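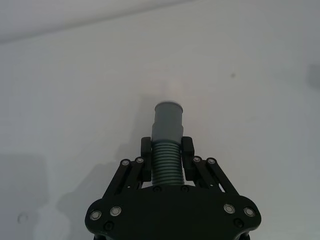

## 세면대 배수 호스를 혼자서 교체하는 방법

글: Halima Akinola
2024년 9월 14일

저는 한국어가 모국어가 아니라서 부품 이름을 배우는 데 시간이 많이 걸렸습니다. 철물점에서 손짓으로 설명한 적도 여러 번 있습니다. 그래서 이 글에서는 가게에서 쓰는 말을 되도록 그대로 적었습니다. 혹시 틀린 말이 있으면 댓글로 알려 주시면 고치겠습니다.

제가 사는 Jallgate 건물은 오래되어서 욕실에서 하수구 냄새가 자주 올라왔습니다. 처음에는 향초를 켜고 세정제를 부었지만 며칠 뒤에 냄새가 다시 났습니다. 세면대 아래를 열어 보니 주름 호스가 바닥 배수구에 그냥 꽂혀 있었고, 그 둘레에 틈이 있었습니다.

### 준비물

- 세면대용 주름 호스 (자바라라고 부르는 가게도 있습니다)
- 바닥 배수구용 고무 마개
- 고무 패킹 두 개 (하나는 여분)
- 대야, 마른 걸레, 고무장갑
- 손전등
- 줄자

호스와 패킹은 Prultthorpe 시장 안에 있는 Grurnwood 철물점에서 샀습니다. 인터넷이 더 싸지만, 저는 헌 부품을 들고 가서 같은 크기를 찾는 것이 편합니다.

### 1. 길이와 지름을 잽니다

배수구 아래 나사 부분의 바깥지름과, 거기에서 바닥 배수구까지의 높이를 잽니다. 우리 집은 높이가 267mm였습니다. 호스는 이 숫자보다 길어야 합니다. 중간에 굽은 곳을 만들어야 하기 때문입니다. 그렇다고 너무 긴 것을 사면 호스가 바닥에 눕고, 누운 곳에 머리카락이 모입니다. 저는 첫 번째 호스를 656mm까지 늘어나는 것으로 샀다가 후회했습니다.

### 2. 헌 호스를 뺍니다

수도꼭지를 잠그고 대야를 호스 아래에 놓습니다. 호스의 굽은 부분에는 물이 고여 있으니 천천히 빼야 합니다. 위쪽 너트는 아래에서 올려다볼 때 시계 반대 방향으로 돌리면 풀립니다. 손으로 안 풀리면 고무장갑을 끼고 다시 해 보십시오. 플라스틱 너트에 큰 공구를 쓰면 금이 갈 수 있습니다.

바닥 쪽은 그냥 당기면 빠지는 경우가 많습니다. 빠진 다음에는 구멍을 걸레로 잠깐 막아 두십시오. 걸레는 구멍보다 훨씬 큰 것을 씁니다. 저는 작은 것을 썼다가 안으로 떨어뜨릴 뻔했습니다.

### 3. 연결 부분을 닦습니다

나사산에 붙은 물때와 오래된 실리콘 조각을 떼어 냅니다. 칫솔이 제일 좋습니다. 이 부분이 더러우면 새 패킹을 넣어도 물이 한 방울씩 샙니다. 닦은 뒤에는 마른 걸레로 물기를 없앱니다.

### 4. 새 호스를 끼웁니다

너트를 먼저 호스에 넣고, 그다음에 패킹을 넣습니다. 순서를 바꾸면 처음부터 다시 해야 합니다. 패킹의 좁은 쪽과 넓은 쪽이 다르면 포장에 있는 그림을 보고 방향을 맞춥니다. 너트는 손으로 끝까지 조인 다음에 조금만 더 돌립니다.

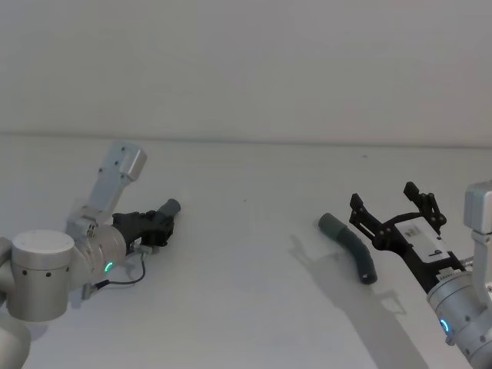

호스를 구부릴 때는 한 번에 세게 꺾지 말고 주름을 조금씩 늘리면서 모양을 만듭니다. 옆에서 보았을 때 알파벳 S를 눕힌 모양이 되면 됩니다. 아래로 내려간 부분에 물이 남아서 냄새를 막아 줍니다. 모양이 자꾸 펴지면 케이블 타이로 가볍게 묶어도 됩니다. 너무 꽉 묶으면 물이 천천히 내려갑니다.

### 5. 바닥 배수구를 막습니다

호스 끝에 고무 마개를 끼우고 바닥 구멍에 눌러 넣습니다. 저에게는 이 단계가 제일 중요했습니다. 호스만 바꾸고 틈을 그대로 두면 냄새도 그대로 올라옵니다. 구멍 모양이 둥글지 않은 집은 마개 둘레에 배관용 점토를 붙이십시오.

### 6. 물을 흘려 봅니다

세면대에 물을 반쯤 받아서 한꺼번에 내립니다. 그동안 손전등으로 위쪽 너트를 비추고 마른 휴지를 대어 봅니다. 휴지가 젖으면 너트를 조금 더 조입니다. 그래도 젖으면 풀어서 패킹이 비뚤어졌는지 확인합니다.

### 자주 하는 실수

**패킹을 두 개 겹치는 것.** 더 튼튼할 것 같지만 너트가 비스듬하게 잠깁니다.

**뜨거운 물을 바로 붓는 것.** 끓는 물은 얇은 주름 호스를 변형시킬 수 있습니다. 청소할 때도 미지근한 물을 쓰십시오.

**오래 집을 비우는 것.** 굽은 곳의 물이 마르면 냄새가 다시 납니다. 여행에서 돌아오면 먼저 물을 한 컵 흘려 보내십시오.

같은 건물의 Etim 씨 댁은 호스가 벽으로 들어가는 구조라서 이 방법을 쓸 수 없었습니다. 벽 배관은 저도 아직 잘 모릅니다. 11월에 부엌 싱크대 호스도 바꿀 예정이니 그때 싱크대에 대해서 따로 쓰겠습니다.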